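Moving 2460 Bookmarks Out of a Browser and Into Plain Text

I started keeping bookmarks in a browser folder called "Reading" and never stopped. By January the export file held 2460 links, most of them in that one folder, with titles like "Home" and "Untitled document". Search inside the bookmark manager only matches titles and addresses, so a page I remembered by its content was as good as lost.

This post covers the move to a plain text index.
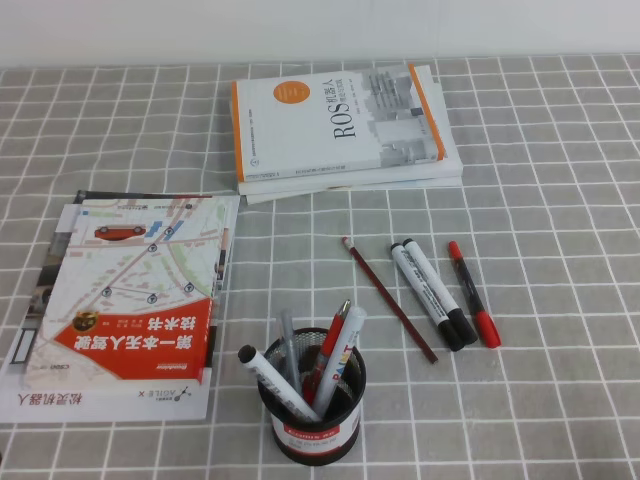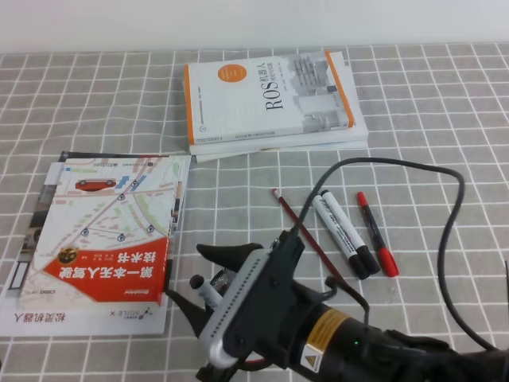 What I wanted

One line per link. Each line has an address, a title I wrote myself, and one or more tags. The file has to open in any editor and be searchable with grep. No account, no sync service with its own format.

I tried two hosted tools first. Nunel imported the export without errors but flattened the folders and dropped the date each link was added. Cusi kept the dates and would not export them again, except on the paid plan. Both have decent search. I deleted the accounts after a week.

Cleaning the export

The browser writes bookmarks as an HTML file that has not changed much in decades. Every link has an ADD_DATE attribute in Unix time. A short script pulled out the address, title, date and folder path and wrote them as tab-separated lines.

Next step was duplicates. A straight comparison of addresses found fewer than I expected. The reason is tracking parameters: the same article saved from a newsletter and from a search result has two different addresses. I stripped everything starting with utm_ plus a handful of other known parameters, lowercased the host name, removed trailing slashes, and ran the comparison again. That removed 149 lines.

Do not strip the whole query string. Old forum software puts the thread number there, and without it every link points at the same front page. I did this on the first pass and had to go back to the export.

Dead links

I checked each address with a HEAD request, falling back to GET when the server refused. Some servers return 200 for a page that says "not found", and a few return 403 to anything that is not a browser. So the status code alone is a weak signal. I treated 404 and 410 as dead, marked everything else for a manual look, and spent several evenings looking.

For dead pages I cared about, I searched web archives and replaced the address with the archived copy. The original address stays on the line after a pipe character. The rest I deleted.

Tags

My first tag list grew out of the folder names and was useless. "Misc" had more links than anything else. I threw it out and read through a sample of lines, writing down the word I would type if I were looking for that page a year from now. After merging plurals and near-synonyms there were 22 tags. The list sits at the top of the file as a comment, and the script refuses any line with a tag not on it.

That check is the most useful part of the setup. Before it I had "database", "databases" and "db" in the same afternoon.

Day to day

The script is called Patov and lives in my home directory with the index. It takes an address from the clipboard, cleans it, asks for a title and tags, and appends the line. Saving a link takes longer than pressing the star in the browser. I save fewer of them.

The file is in a git repository on the small home server, Falovby, and a cron job commits any changes at 3 a.m. The link check runs once a month and writes its results to a separate file, which I still have to read by hand.

Still open: PDFs. A saved link to a PDF often outlives the page that linked to it, but the file name says nothing, and I have not decided whether to store local copies.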